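旧电池回收与分拣常见问题

本页整理了斯库尔特蒙特(Skoltmont)社区回收点收到的关于旧电池的提问。内容适用于家用干电池和小型充电电池,电动车电池和汽车蓄电池不在这里处理。最近一次修改在八月,主要更新了收件时间和胶带的要求。

哪些电池可以送来?

五号、七号、一号、二号圆柱电池,9伏方形电池,纽扣电池,以及遥控器、手电筒、电动牙刷里拆下来的小型充电电池。手机和笔记本电脑的电池也收,但请交到柜台,由工作人员单独登记,不要投进门口的箱子。

哪些不收?

汽车和摩托车蓄电池、电动自行车电池组、不间断电源里的铅酸电池都不收。带电池但无法拆开的整机,例如无线耳机和电子烟,属于小家电,请走旁边的小家电窗口。

一次最多可以送多少?

住户每次不超过3公斤。超过这个量请提前一天打电话,我们会留出一个空箱。学校、商店和办公室集中送来的,走单位登记,在下面有说明。

要不要自己先分类?

不强制。愿意分的话,按充电和不充电分成两袋就够了,不用再按品牌或大小分。分不清的放在一起交来,我们会在台面上重新分。

怎么看一节电池能不能充电?

看外壳上的字。写着“Ni-MH”“镍氢”“Li-ion”“锂离子”或者“Rechargeable”的是充电电池。写着“Alkaline”“碱性”“碳性”或“请勿充电”的是一次性电池。字已经磨掉的,按不明电池处理,请不要放进充电器里试。

两极需要贴胶带吗?

9伏方形电池、纽扣电池和所有锂电池要贴,用普通透明胶带盖住电极即可,正负极都要盖到。普通碱性五号、七号电池可以不贴。不要用铝箔胶带,也不要把整节电池缠满,外壳上的字要露出来,否则分拣时还得拆开。

分拣台是怎么安排的?

送来的电池先倒在木台面上,摊开看一遍,再放进塑料盒。盒子用浅边的,拿取方便,底下有没有漏液也容易看到。台面每天下班前擦一次,用干布,不用湿布。擦完的布单独装袋。

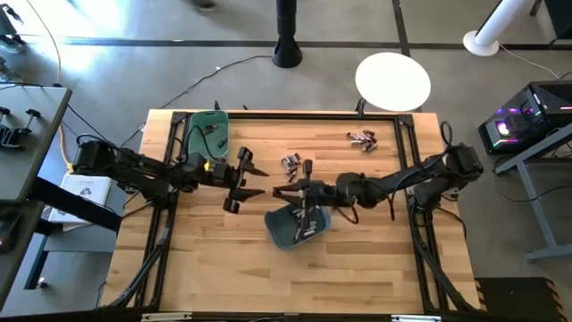
木台面上的银色圆柱电池,以及两个蓝绿色塑料盒

塑料盒为什么不用金属的?

金属盒可能把电池的正负极连通,造成短路发热。家里存放也是同样的道理,饼干铁盒、茶叶罐和锅都不合适。用带盖的塑料盒、玻璃罐或者原来的包装盒都可以。

盒子里可以装多满?

装到盒子的一半左右就换下一个。装得太满,底下的电池看不见,有漏液也发现不了。换下来的盒子写上种类,搬到后面的架子上。

电池要竖着放还是横着放?

分拣时不讲究,散放即可。暂存时间较长的锂电池例外,要求单个隔开,电极不相互接触。还有余电、打算继续用的电池,最好放回原包装。

漏液的电池怎么办?

戴手套拿起来,放进单独的小塑料袋,封口,在袋子上写“漏液”两个字。碱性电池漏出来的白色粉末有腐蚀性,不要用手直接碰,也不要吹。沾到皮肤用大量清水冲洗,沾到眼睛冲洗后尽快就医。遥控器或玩具的电池仓里有白粉的,可以用棉签蘸一点白醋擦掉,晾干后再装新电池。

鼓包的电池能放进箱子吗?

不能。鼓包、变形、发热或者有甜味的锂电池请直接交到柜台。在家发现时,把它移到室外或阳台的水泥地上,远离纸箱和窗帘,不要刺破,不要按压,也不要放进冰箱。路上可以用装了干沙的桶或罐子来装。

旧电池在家可以放多久?

没有固定期限。我们建议攒满一小盒就送来,最好不要超过半年。存放的地方要干燥,避开暖气和阳光直射的窗台,儿童和宠物够不到。纽扣电池请尤其注意,孩子误吞后必须立即去急诊,不要等有症状再去。

还有电的电池也会被回收吗?

会。回收点不测电量,也不把别人送来的电池转给其他住户。如果只是设备不转了,可以先把电池换到耗电少的东西里试一下,例如挂钟或遥控器,往往还能用一段时间。新旧电池不要混装在同一台设备里。

单位或学校怎么登记?

由一名联系人填表,写明单位名称、大致重量和电池种类。首次登记后会领到一个Mumel周转箱,空箱重2公斤,称重时扣除。箱子装到70升刻度线就请停止,再满就盖不严。联系人有变动时请告诉柜台,表格由卡梅伦·斯旺森(Cameron Swanson)保管。

目前登记了多少家单位?

截至本次修改是391家,包括临时登记的。长期没有送过电池的单位,箱子会被收回,登记仍然保留。

分好的电池送到哪里?

装箱后由运输公司Kerico取走,运到萨瑟兰(Sutherland)的中转仓库,再按化学种类分送不同的处理厂。碱性电池主要回收锌、锰和外壳的钢,镍氢电池回收镍,锂电池则视型号回收钴、镍和铜。我们不参与后面的处理,具体的回收比例请向处理厂查询。

送电池有没有报酬?

没有。以前用旧电池换新电池的活动已经结束,手里还有兑换券的,可以在柜台换成电池收纳盒,换完为止。

可以要回已经投进去的电池吗?

投进门口的箱子之后不能取回。误投了钥匙、硬币或存储卡的,请尽快到柜台说明投放时间,箱子开封分拣时会留意。找到的东西放在柜台抽屉里,凭描述领取。

可以参观分拣吗?

可以,但需要预约,上午十点以后。参观的人请穿包住脚趾的鞋,台面上的电池不要拿。学校组织的参观请联系达希·奥杜沃尔(Daithí Ó Dubhghaill),写明年级和人数。

收件时间是什么?

早上八点半到下午五点,中午不休息。门口的箱子在关门后会锁上,请不要把袋子放在地上或挂在门把手上,下雨时纸袋会湿透。

没有找到答案怎么办?

可以在柜台留下问题和电话,或者在收件时间内打来询问。关于某一节具体电池的问题,请带着电池或者外壳文字的照片来问,这样比口头描述快得多。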